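Skeltomance Lerville: countertop containers against patterned walls

README and data card, release 5

Skeltomance Lerville is a set of 1,693 labeled still images of small storage containers on a gray marble-patterned countertop, with floral wallpaper behind it. The labels cover the containers, the countertop and the wallpaper.

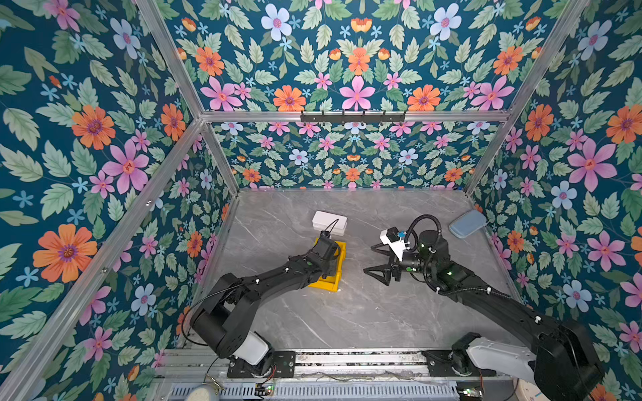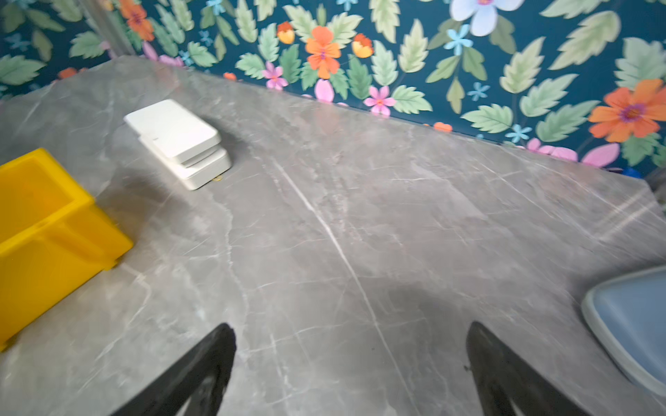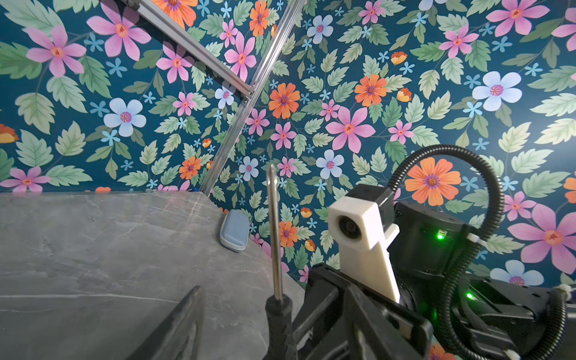 Lerville set, gray marble-look top and teal floral wallpaper.

Contents

images/ (1,693 files, JPEG)
masks/ (one PNG per image, indexed color)
labels.csv (one row per labeled region)
classes.txt (23 class names, one per line)
layouts.txt (18 layout descriptions)
CHANGES.txt
LICENSE.txt

Image and mask files share a stem. A stem consists of the layout number, the view letter and a running number, joined by underscores. Running numbers have gaps where images were dropped during review. Do not use them as a time index.

Surfaces

Countertop. Gray, with darker clouding and thin white veins. The whole surface is one region with the class "top". Veins are not labeled separately. Shadows on the top belong to the top, including hard-edged ones. Scuff marks are treated the same way.

Wallpaper. Deep teal ground with pale green serrated leaves, small blue five-petaled flowers and larger flowers in pink, orange and pale blue. The wallpaper has two levels of labels. Level 1 is a single region, "wall". Level 2 marks the larger flowers one by one, with a color attribute. The small blue flowers and the leaves have no level 2 label. A large flower that is partly covered gets a level 2 label if its center is visible. If only petals are visible, it stays in "wall".

Structure. The aluminum bars around the enclosure are labeled "bar". Corner brackets are included in the bar they are attached to. The black hook rack on the crossbar has its own class, "rack", and its hooks are part of it.

Containers

Yellow tray. Open-topped, rectangular, bright yellow. The inside floor and the outside walls are separate regions ("tray_in" and "tray_out"). The rim goes with the outside. Earlier releases used "bin" and "tray" for the same container, and both names were merged into "tray" in release 5. Old scripts that read "bin" will find no rows.

White box. Rectangular, plastic, with a fitted lid. Box and lid are one region in layouts where the lid is on. In the layouts where it is off, the lid is a separate object with the class "lid".

Other containers are listed in classes.txt with a one-line definition each. Sizes were not measured for any container, and none should be inferred from the images.

Layouts

A layout is a starting arrangement of containers on the top. Each one is described in layouts.txt in the following form:

layout: 07
tray: left of center, long side parallel to back edge
box: behind tray, lid on
notes: none

Left, right and behind are given from the front of the counter. They do not change with the view. In a close view the tray may therefore appear at a different side of the image from the one stated. Containers are moved within a layout, so a description is valid for the start only. Use labels.csv for the position in a given image.

Views

View a is the overall view of the counter. Views b and c are closer and vary in direction; some contain mostly wallpaper and very little top. These are kept in the set. Filter on the column top_area if the countertop is required.

Labeling

Regions were drawn by Yufang Hou and checked by Lihua Zou. Disagreements were settled by redrawing the region. Boundaries were drawn at the visible edge of an object with no smoothing afterward. Objects cut by the image border are labeled up to the border and carry the value 1 in the column "cut".

Anything that is not a container, a surface or part of the structure falls under "other". This class is not divided further, and its boundaries were checked less strictly than the rest.

Known problems

1. Pale blue flowers and light reflections on the bars have similar values. Level 2 boundaries next to a bar can be off by several pixels.

2. The line between top and wall is slanted in many close views. In some files the mask leaves a thin unlabeled strip along it. Index 0 in the mask means unlabeled and should be ignored in scoring.

3. The color attribute has one value per flower. Flowers with a differently colored center are recorded under the petal color. This was not applied consistently in layout 11.

4. All images have the same wallpaper and the same countertop. A model trained on this set alone may learn the pattern along with the containers. Results on plain walls are not reported here.

Suggested use

The set is meant for segmentation of plain-colored objects against a dense background pattern, and for testing whether printed flowers are taken for objects. It is not suited to estimating volume, weight or material. Split by layout. Splitting by image puts near-identical arrangements on both sides.

Changes in release 5

"bin" merged into "tray".
Column "cut" added.
Masks for layout 03 redrawn after the rim rule was changed.
Duplicate stems removed.

Corrections

Send corrections to Lihua Zou at Memard with the file stem and the class concerned. A marked-up copy of the mask is accepted but not required. Corrections received before the end of May go into the next release.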